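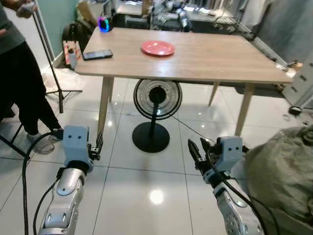
The Rainmaker of Colldale

The man from Draveo wanted 744 for the rain, half of it up front.

Marisol Cabrera read the leaflet twice. It had a drawing of a cloud on it, and the cloud was smiling, which she held against it.

"And if it doesn't rain?"

"It will rain."

"It's March. It'll rain if you stay at home."

He laughed as if she had paid him a compliment. He had good shoes for a man who claimed to have walked over from Ñahui, with not a splash of mud on them. The reservoir was low, he said. Everyone knew it was low. She said everyone knew it because he had been telling them since Wednesday.

Her neighbours had paid already. One of them had paid twice, the second time for something called a Flono, a brass whistle that was meant to keep the rain off the washing while it fell on the beans. Marisol had asked to see it work. It was too early in the season, she was told.

She gave him nothing and shut the door. Then she stood in the kitchen and listened to him go up the path, whistling.

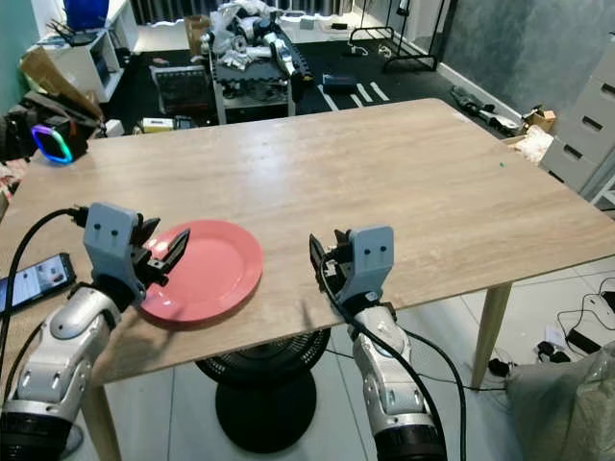
Eleven at Night

It started on the roof of the shed, a few taps, then all of it at once. Along the lane people came out in their coats and cheered. Somebody blew a Flono and got wet like the rest.

Marisol watched from the upstairs window. She had kept her father's rain book going for 26 years, and she took it down and found the page. It had rained in this week of March in every one of them, bar two. She wrote the date and the hour and put a line under it.

Her beans were getting the same water as everyone's. In the morning her neighbour would point this out, and would want to know what she thought she owed.

She went down to move the washing in.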